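February, laundry corner, 14:00

Carrying on with the towel washes for Runton. Front loader as before, short cycle at 60. Door left open between loads so the drum can air.

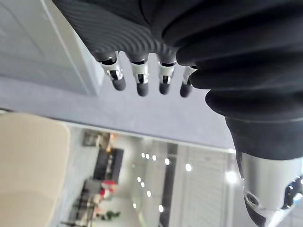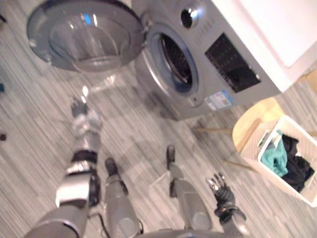
Load one: 1,026 g dry weight, hand towels only, all from the Onuoha bundle. Detergent 70 ml in the drawer. Spun out fine, no banging. Weight after the spin is on the sheet by the scales.

Load two: same towels, plus the two bath mats. Cut the detergent to 60 ml and got less foam on the glass. Rinse water looked clear to me. I'd keep 60 for anything under a full drum.

Lint in the fold of the rubber seal again, mostly at the bottom. Wiped it with a damp cloth. Please do this after every load with mats in it, they shed badly.

The Aveck powder is nearly finished, 200 g left in the tub. Have asked Runton whether to reorder or go over to the Roler liquid for the rest of the month. If we change, start a new page, don't mix the figures.

Still to do: clean the filter, weigh the mats on their own, find the other mesh bag. Keep wet things off the stool, the seat is wood and it will mark.

Stopped 16:30. Door open, tap off.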